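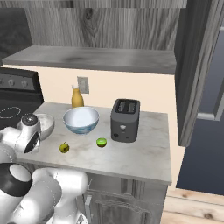
Merlin! A male, finally, after what feels like half my life of squinting at brown females and pretending not to mind. I was on the seawall at Werkum just after sunup, coffee still in one hand, when every pipit in the saltmarsh went up at once and this little thing came through the middle of them like it had been thrown. You forget how small they are. And the color of him! The books say slate, but I don't think slate gets it. The blue-gray on the outside of the bigger bowl up there is closer to my eye, with the sun on it anyway. He missed the pipit, did a turn I couldn't follow, missed again, and then went and sat on a fence post as if the whole thing had been somebody else's idea.

I had him on that post for 7 minutes (I checked the clock on the camera afterward, the pictures are all terrible, small smudge on big stick). He preened a bit, bobbed his head at something out in the creek, and then dropped off the back of the post and went away so low that I lost him behind the grass almost right away. I stood there grinning at nothing. A man with a spaniel said good morning and I think I shouted it back at him.

After that I couldn't really settle. The tide was pushing in and I should have been working through the waders, but I kept swinging back to the fence. There were two spotted redshanks in with the ordinary ones in the near creek, which would have been bird of the day on any other morning, and a nice tight bunch of dunlin that I never did check properly. A big flock of golden plover was up over the far side, all flashing white and then gold and then white – I could watch that until I froze solid, and I nearly did. The wind had got round to the north by then and my gloves are the thin ones. The good ones are in the car I sold, I'm pretty sure. 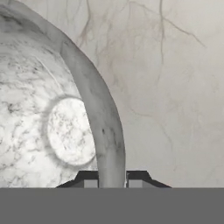 So I gave up at mid-morning and drove inland to Foldale to get out of the wind, with a stop at Ekwueme's on the way for an egg roll and a second coffee. The woods were quiet, really quiet. I did the whole loop past the ponds and up through the beeches and got one nuthatch calling and a treecreeper that kept going round the back of the trunk every time I lifted the binoculars. I was hoping for bramblings because the mast is so thick under the beeches this year that it crunches, but there were only chaffinches, 60 of them on my best count, and not a white rump anywhere. Still early. I'll go back in November when it's colder and I've found some gloves.

The last bit of light I spent on the bench at Irnham, on the off chance of an owl. The field there hasn't been cut and it looks perfect, all tussocky and full of voles I should think, but it's looked perfect for two winters and I've had one barn owl off it in that time. No owl tonight. A woodcock did come over the hedge as I was packing up, though, that fat dumpy shape with the long bill pointing down, and gone before I could get the lens cap off. Too early for a proper arrival, but there was a big moon last night and it had to have come from somewhere.

I've been home an hour now and my ears still hurt. Soup's on, boots are on newspaper by the door, and I've written the merlin into the notebook in capitals with a box drawn round him. High tide is a bit later tomorrow, so if the wind drops I might go and have another look at that fence post before work.

Posted in October at 7 p.m. by Seawall Diary
5 comments | 2 shares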